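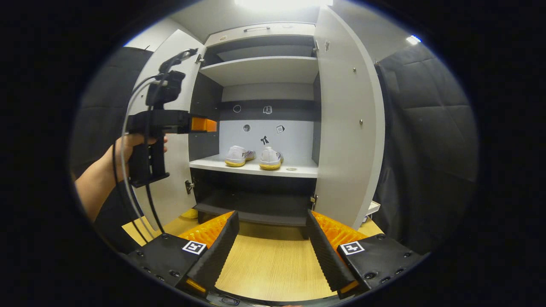
I hired a pair of robot hands and I want to argue about the price

By Marietjie Tshabalala
04/03/2023

Home | Opinion | Reviews | Letters | Subscribe

A pair of white trainers on a cupboard shelf isn't much of a test, you might think. Well, try it with a trigger grip in each hand and then come back and talk to me!

The kit is the Pidutier two-hander, which Lastby hires out for 14 days at a time. You get two hand-held grippers, the leads, a carry case and a login. You do the tidying yourself, holding the things, and your recordings go off to be turned into lessons for a robot arm. I've been using mine in Plendcombe, on a white cabinet with a slim-handled drawer at the top and two doors underneath, and I have opinions.

First, the good stuff. The orange pads are lovely. They're a soft lattice, they sit on the inside of each black finger, and they give when you squeeze. I had expected to scuff everything I own. A shoe is an awkward thing to pick up (where do you even grab it, the heel? the tongue?) and the pads forgave me for every bad choice. By the second evening I could set a pair down side by side without swearing.

Now the cables. I'm sorry, but there are too many of them. They loop off the top of the gripper and hang down past your hand, and more of them collect at the bottom where you want to be looking. Villaseñor's rival kit puts the battery on a belt and it's a much happier thing to wear, although its fingers are hard and it costs more than 1,000 pounds to buy, with no hire option at all.

Which brings me to the money. Lastby wants 70 pounds for the fortnight plus a 100 pound deposit. Fair enough for a small workshop with a robot waiting at the other end. For a curious person at home I think it's steep, and I think Lastby knows it, going by how often the word "explore" turns up in the brochure.

My bigger grumble is with the idea that anyone can pick this up and be useful. You can't, not on day one. My first recordings in March were a mess of half-grabs and long pauses, and the guide had one page on technique and six on returning the case. If you're selling people the chance to teach a machine, teach the people a bit first — a short film of somebody good at it would do.

Would I hire it again? Yes, with a friend to split the cost, and with the leads taped up my sleeve. I'd leave the coins out of it, mind. Anything that small and flat still defeats me.

Related
Robot vacuums and the deep rug problem
Letters: who wants a machine in the wardrobe?
Hire or buy? Our readers reply

Back to top | Next | Older posts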